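Workplace chat > Packing, sorting, returns
Thread: Anyone else's bench gone over to the grippers?

teganr
Suloren have been in at Plinstead since March. We used to do 345 returns a shift between the four of us. Now the arm does the dull ones and I do "exceptions", meaning everything with a handle, a lid or a will of its own.

mushi_m
Same at our place. My wrists are better. My job title is worse.

shirl_t
Sorry but I'd have it over the old line any day. Lifting 735 totes a week is how I got my knee.

teganr
I'm not against it Shirley, I just miss being quick at something. Nobody claps for an exception.

anahera_b
Are you on the hand-held ones as well? We spend half the shift working those so the arm can learn from us. Same hourly rate as packing, which I have raised.

teganr
Yes, hand-held till dinner. You go back to being a toddler for a fortnight. Practice table from 22 May 2019:
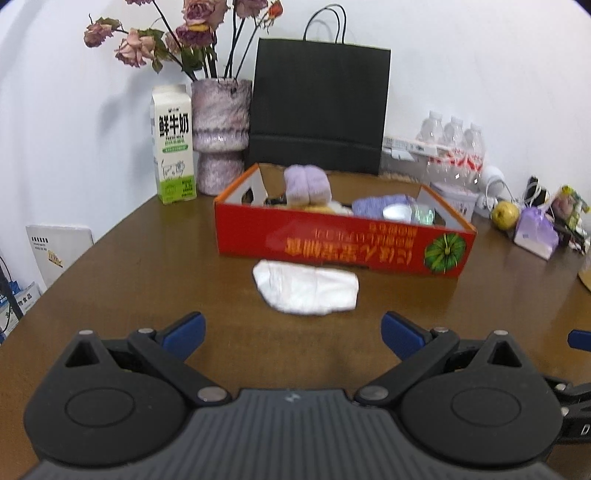

Folded cloth in front, red box behind. Cloth is harder than it looks.

mushi_m
Flowers and milk! We get a grey tote and a strip light.

shirl_t
What's the fuzzy purple thing in the box?

teganr
Soft, is what it is. I've stopped asking.

anahera_b
So you're teaching it your job on packer's money and you're all right with that?

shirl_t
They said no one goes, and up to now no one has.

anahera_b
They said that at Cliridar. Get it in writing.

teganr
Meeting's at 4. I'll ask, and report back if I'm still an exception.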